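Where Do the Cans Go? A Street Collection Project in Skarnwood
Second-year Geography, Human and Environment option
Written by Pushpa Kushwaha

Why I picked this

I wanted a subject I could do on foot, and drinks cans are everywhere once you start looking for them! My street in Skarnwood has a kerbside box for glass and paper but nothing for metal. If you finish a can at home you either carry it to the bank behind the Drestlow shops or drop it in the ordinary bin. My question was simple. If the metal bank came closer to people's front doors, would more cans reach it?

My tutor, Bríd Coughlan, warned me that a question like this can grow arms and legs, so I kept to drinks cans only. No food tins, no foil, no bottle tops (although I was offered plenty of all three).

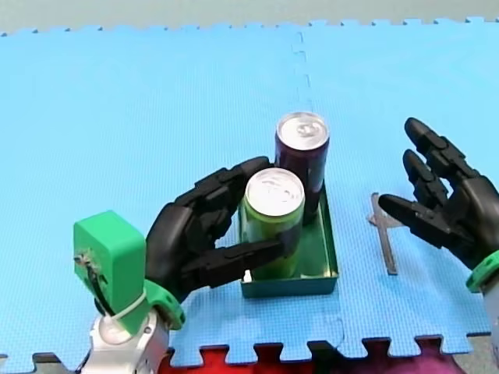 How the collection worked

I put a letter through every door on the two roads nearest to me, and 38 households said yes, which was far more than I had dared hope for. Each one got a sack and a slip of paper asking how they usually got rid of their cans. I went round with my dad's wheelbarrow once a week for seven weeks, tipped everything out in our garage and counted it by hand.

Things I would do the same way again:
Use clear sacks. You can spot a jam jar before it goes in the barrow.
Count before crushing. Flattened cans stick together and I lost my place twice in the first week.
Write the house code on the sack and not on the label, as labels come off in the rain.

I also kept a small notebook for anything people told me on the doorstep, and it ended up as my favourite part of the whole project. One man remembered collecting cans for pocket money and still flattens every single one under his heel out of habit. A family at the far end drank almost nothing from cans but saved them from their office for me — very kind, though I had to record those separately. The tall slim cans caused a bit of muddle too, as a few people thought they were made of something different and left them out until I asked.

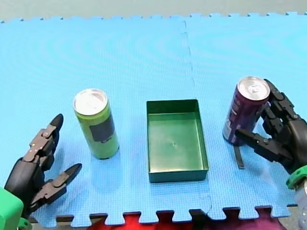

Prerkberg, October 9, 2024

The sorting yard visit! I had written to Kaushik, the firm that empties the Drestlow bank, and they let me come and stand on the viewing steps for a whole morning. The noise is tremendous. Steel gets pulled out first by a big magnet over the belt, and the aluminium carries on to a second machine that makes it jump sideways off the end. It works with eddy currents, which I had read about in a textbook and never really believed in until then.

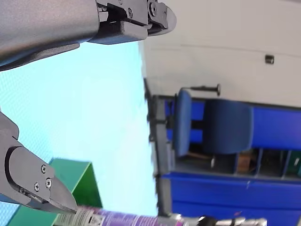

After that the aluminium is pressed into bales and stacked under a roof. I had expected the bales to be silver, but they are full of colour from all the printing, like enormous squashed sweets. The yard manager told me that liquid left in the bottom of cans is a nuisance to them, so I added a line about rinsing to my next letter.

What I found

The total came to 2473 cans, leaving out the office ones. The busiest round brought in up to 500, the week of the street party, and I have kept it in but marked it on the graph. Most of the slips said that cans normally went in the ordinary bin. The usual reason was the hill up to Drestlow, and after pushing the barrow up it I can see their point. 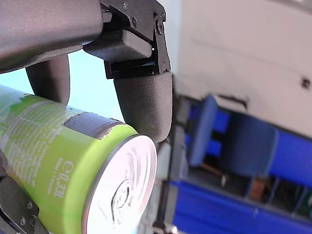

Figure 4. Lime-green drinks can.

My results come from people who chose to join in, so they probably care about recycling more than the average street does. I would love to repeat the round in December, when people have visitors in and the pavements are icy, and to try it on a road with flats as well. Bríd has suggested asking the flats' managing agent first, and I have a draft of that letter ready to send.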